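4 min read

Plorkby arm, wrist feed smearing + gripper not closing on cue
Status: open (half fixed)
Opened April 2021 by Calum MacAulay, robotics club

Putting everything in one ticket so whoever has the bench next doesn't start from scratch. Sorry for the shorthand.

Problem 1. Gripper gets the close command, sits there, then closes late. Arm has usually moved on by then so it grabs air.

Problem 2. Wrist feed turns to soup whenever joint 4 swings. Marker tracking drops out and the Reka script stops with "target lost". Doesn't do it on slow moves.

Setup: Plorkby arm, standard black fingers, club laptop, Reka script from the shared folder (the March copy, not the one with Hutapea's edits). USB straight into the laptop, no hub.

Tried so far

- Restarted everything. No change.
- Swapped USB cable. No change, old cable is fine, put it back in the drawer.
- Re-seated the gripper plug. It was loose! Closes on time maybe half the goes now, before it was never.
- Ran the close command by itself with the arm parked. Fine every time. So it's only late when the arm is moving as well.
- Delay between move and close was 125 ms in the script. Put it up to 500. Grabs properly on the slow path, still misses on the fast one.
- Ran Hutapea's version for comparison. Same lateness, plus it homes the wrong way round, so don't use that one till he's looked at it. Watch your knuckles.

Notes on the lateness: log shows the move and close commands going out in the right order. The reply from the gripper comes back after the move has finished. Looks to me like the script is waiting on the arm before it reads anything else. Plastedley had the same thing with their arm and ended up splitting it into two loops. Have asked them for the code, no answer yet.

Feed stuff next. Went through the saved frames from run 7, most are okay, then you hit a patch like this and tracking is gone.
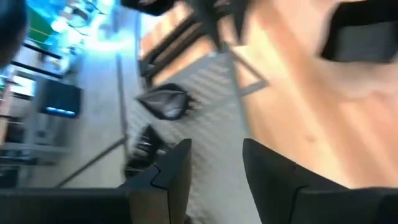

Exposure is my main suspect for problem 2. It's on auto and I think it's picking a long shutter whenever the room looks dim to it, then any wrist movement gets dragged out. Look how the grain in the wood has gone to streaks, and up in the left corner the bright patch is blown right out, so auto isn't coping with either end. The fingers stay readable enough, which makes sense as they travel with the camera. No hope of finding a marker in that though. Tried to lock exposure in the settings page but it doesnt stick after a restart, goes back to auto every time. Might need to be set from the script at startup.

To do, whoever gets there first
- set exposure by hand in the script, shorter, and log what value you used
- slow joint 4 down to half speed and redo the run, see if tracking holds
- split move and gripper reads into seperate loops (waiting on Plastedley)
- tape or clip on the gripper plug so it can't work loose again

Please don't update the firmware yet. I want the same version for the demo and we haven't got a backup of the calibration. Calibration file is on the laptop desktop, colour-coded folder, the green one.

Update, later: shorter exposure typed in by hand, no restart. Target lost came up once on the fast path and not at all on slow. Picture is pretty dark now, will need the lamp. Gripper still late on fast. Leaving this open, reply underneath if you change anything.

Calum

Related tickets
Reka script won't start from shared folder
Homing direction reversed (Hutapea)
Lost hex key, bench drawer
Plorkby calibration, how to back up
Laptop battery dies mid run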